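# Getting into fashion writing without a fashion degree?

Posted in Media & Careers, November 2021

**flallow_knits**

Hi everyone! First post, long-time reader. I've spent the last few years working in a fabric shop in Sesimthorpe and I'm completely mad about clothes, magazines and everything that goes with them. I read mastheads the way other people read the footy scores. What I'd love to do is write about fashion, and eventually edit, but I have a science diploma and no contacts at all.

A few things I'm stuck on:

- Do the independent magazines (I'm thinking of ones like Calado or Clorkum) take pitches from people with no clippings?
- Is it better to start my own newsletter first, or does that look amateurish?
- Does knowing how things are made count for anything? I can tell you all about ribbing and grain lines, but I've never been to a runway show in my life.

I did write one piece for our local arts paper back in May, on mending, and it ran at 274 words after they trimmed it. I was thrilled! But I don't know if one short piece is enough to show an editor. Any advice at all would be brilliant.

---

**greyserge**

Oh, you're in a much better spot than you think! I've been freelancing for small fashion titles for a good while and I came in sideways too (hospital admin, if you can believe it).

First, yes, pitch now. Calado has an open pitch inbox and reads everything, though it can take them a couple of months to get back to you. They like one idea per email, a working headline, and a paragraph on why you're the one to write it. Don't attach a finished draft unless they ask for it. My first pitch to them was a huge rambling thing with 2 ideas jammed together and the editor very kindly asked me which one I meant.

Clorkum is a different beast. It's an annual, 64 pages, and it's planned a long way out, so by the time you hear about a theme most of it has been handed out. Where they do need people is the front section, the short bits on a single garment or a single maker. Aim for that! Read three or four back issues and you'll see the pattern: it's always something ordinary, looked at properly, with a bit of history and a bit of opinion.

Which brings me to your last point. Knowing how things are made is gold. So many pitches are about a designer's "vision" and so few writers can say what a collar is doing. Pick something out of your own drawer and write 100 words on it. Do that every week and you'll have a voice by winter. I still do these as a warm-up. 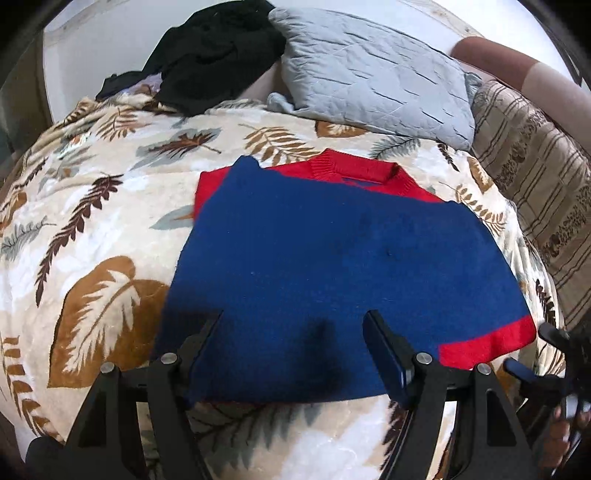
*Blue and red knit with a ribbed collar.*

My advice with these is to ban yourself from words like timeless, iconic and effortless. It hurts for the first few goes and then it gets really fun, I promise. You start reaching for the plain word and the writing perks right up.

On the newsletter, I'd start one, but keep it small. Editors do click through. A tidy page with six good posts on it beats a giant archive where the good stuff is buried. And put your mending piece at the top, even trimmed! It's been through an editor, and that counts.

---

**pressday**

Agree with most of that. I'd go for subbing work too. Magazines are always short of people who can cut copy and check captions, and that's how you learn how an issue gets put together. Pay is ordinary. You do get to see everybody's raw drafts, which is an education.

Also, ask about rates before you say yes. It isn't rude.

---

**tulle_box**

I'm only a student so take this with a grain of salt, but our library has nearly complete runs of a bunch of old fashion magazines and you don't need to be enrolled to sit and read them. Try yours! I went in to look up one cover and stayed the whole afternoon. The editor's letters are so good for seeing what a magazine thought it was for, and how fast that can change when somebody new takes over.

Can't help with Clorkum, sorry. I've never had the nerve to pitch them.

---

**flallow_knits**

Thank you all so much, this is fantastic. I've had a go at a hundred-worder on my old raincoat and cut "classic" out of it twice. greyserge, is the Calado inbox the address on the contributors page, or the general one?

---

**greyserge**

The contributors one! Put PITCH in the subject line, then your headline. And well done on the raincoat.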